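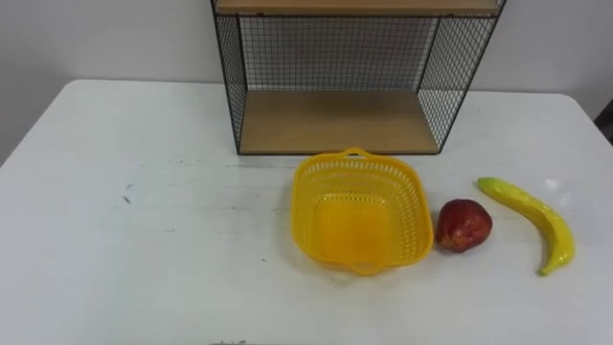

Start layout from the head camera, arms out of view.

Reach drift at the rack, right arm, desk cell
Forum: Setup and maintenance

zoila_tamayo
Posting the layout first so we are all talking about the same thing. Wire rack at the back of the desk, yellow basket in front of it, apple and banana to the right. The task is basket into the lower compartment, then fruit.

Symptom: the right hand arrives low and too far forward at the rack. Offset is 5 mm after a cold start and grows over the morning, then settles. The left arm on the same program is fine. Controller is a Sirkitz, firmware as delivered. I have rerun the head camera calibration and it made no difference. Before I open the elbow, has anyone had this on a similar cell?

lmets
Does the offset change if you send the arm to a joint pose with no vision in the loop? If it is still out, stop looking at the camera.

zoila_tamayo
Still out. Same direction, near enough the same amount.

heriberto_m
Then it is a joint zero or the elbow. I would bet on the desk, though. A rack that stands loose on a desktop gets nudged every time the hand touches it, and after a morning of that your reference has walked. Ours went a long way before anyone put a rule on it.

lmets
That doesn't fit. She has just said the fault is there with vision out of the loop. The rack can walk as far as it likes and a bare joint pose won't notice.

heriberto_m
It depends what she measured the joint pose against. If it was the rack, you are back where you started.

zoila_tamayo
It was the rack. Point taken. I will repeat it against a fixed mark on the floor.

zoila_tamayo
Repeated against the floor mark. Offset is smaller but it has not gone. So part of it was the rack, and part of it is in the arm.

s_condori
I look after the sister cell at Marulanda. We went through this in November and it was two faults at once there as well. The order I would do it in:

1. Fix the rack. Back against the wall, base board square to the desk edge, then tape the base. Mark the desk at both front corners so you can see movement without measuring.

2. Jog the right arm out to the rack at low speed and stop with the fingers against the front, level with the lower compartment. Write down the elbow and wrist angles. Hold for 2 minutes and read them again. If the angles stay put but the fingertips have moved, the play is after the encoder.

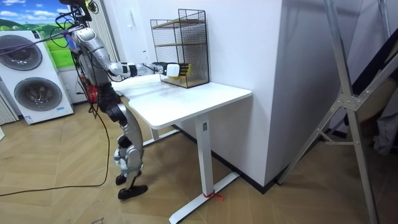
3. Check the elbow housing screws with the power off and the arm supported. On ours they were below the sheet torque. Do them crosswise, in two passes.

4. Re-zero the elbow, then the wrist. If you do the wrist first you will be doing it again.

5. Go over the cable run at the shoulder with the arm fully extended. There should be slack left at the joint. A tight cable pulls the shoulder reading down and looks very much like drift.

6. Run 21 cycles with the basket only and log the final hand position for each. Leave the fruit off until that is steady.

lmets
I disagree on 3 before 4. Take a zero reading first, before you touch any screws, or you will have no idea how much the screws were contributing.

s_condori
Fair. Take the reading, but don't save it as the new zero.

heriberto_m
Also check which torque sheet you have. The Flonell one that comes with the arm covers the old elbow. Mercedes Ayala keeps a corrected copy in the Lurkden files section.

zoila_tamayo
Done in the order above with lmets's change. Two elbow screws were under torque. The shoulder cable was fine. The elbow zero had moved slightly, the wrist had not.

Basket-only run is logged and the spread is inside 2 mm. I have taped the rack. Overall success went up to 92 per cent, and what is left looks like grasp errors on the banana, so I will start a separate thread for that.

heriberto_m
Put a rule on the rack again in a week, tape or no tape.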